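Tekik Grasp Planner 3
Grasp planning and perception software for parallel-jaw grippers

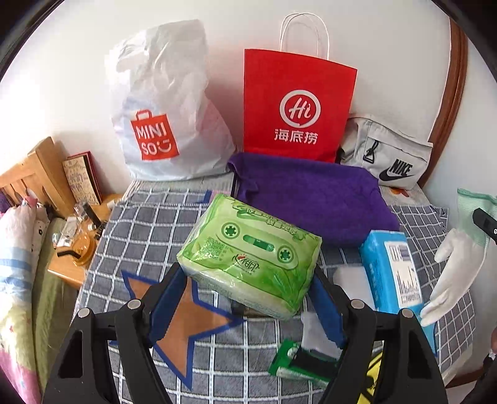
Tissue packet between the jaws of a hand-held gripper, on a checked bed sheet.

Tekik takes wrist-camera video and returns ranked grasp poses for small household items. It runs on the robot's own computer and needs no object models. Soft packaging, clear wrapping and patterned cloth are handled by the same network – there is no separate mode to select.

What it does
Segments items in clutter, including items partly hidden by a jaw
Scores up to 28 grasp candidates per image
Checks each approach path against nearby objects
Masks gloved hands and sleeves so they are not proposed as targets

Training data
The base model was trained on 2000 recordings made with hand-held grippers in bedrooms, kitchens and offices. Users can add their own with the Misdale labeling tool, sold separately.

Requirements
Calibrated wrist camera
Two-jaw gripper, any stroke
6 GB of graphics memory

License
Per robot, with updates for one year. Volume terms are available from Workneh – the sole distributor. The next release is planned for July.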